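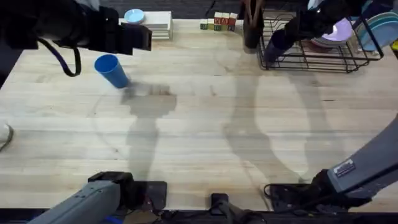
From: Tuva Björklund
To: Worktops & Woodwork list
Subject: Re: marks on pale butcher block
Saturday, 9.40 am

Hello all,

Dalby wrote:
> We've had our butcher-block top in since September and it's already
> got two greyish patches near the sink end. I've tried a wet cloth and
> washing-up liquid, no joy. Do I sand the whole thing or can I get away
> with just the bad bits? Also how do the rest of you keep yours clear?
> Ours has turned into a shelf.
> Dalby

Oh Dalby, I feel your pain! Have a look at mine up top, there's a faint grey smudge right under the blue cup that's lying on its side. Same sort of pale strips as you describe, I think, and they do show everything. I had one very like it last winter down the other end and I did get it out, so don't despair.

Please don't sand the whole top. I did that with our old one in the Cirby Road house and it took me a full weekend and I was finding dust in the cutlery drawer for months. What worked on last winter's mark was letting the wood dry out properly overnight, then a bit of fine paper wrapped round a cork block, always along the grain, and going out a good hand's width past the mark so you don't end up with a dip. Wipe it, let it dry again, then oil. Two thin coats, and rub off whatever hasn't soaked in after 19 minutes (that's what it says on my tin, don't ask me why not 20). It looked a bit paler than the rest for a few weeks and then I couldn't find it any more.

If yours are properly dark, nearly black, that might be something metal left standing in the wet, and I've no idea about those. Xie had one under a baking tin, didn't you, Xie? What did you use in the end?

As for keeping it clear, ha. I've given up on clear and gone for "everything along the back". So there's the little light-blue bowl, the flat white stack next to it, then the alphabet blocks, then the brown pot with the handle sticking out. The blocks are supposed to live in a box but they've been there so long I dust round them. The black wire rack is over on the right with the plates in, and I'd say get a rack with feet if you haven't already, and lift it once a day to wipe underneath. I paid 75p for a set of stick-on rubber ones at the Grultetti jumble sale and they're still holding.

Could you say which oil you've got on at the moment? If it's a hard wax one then ignore half of the above, the patching is fiddlier and I'd want to try it on the underside first.

I'm about most of the weekend if you want to ring.

Tuva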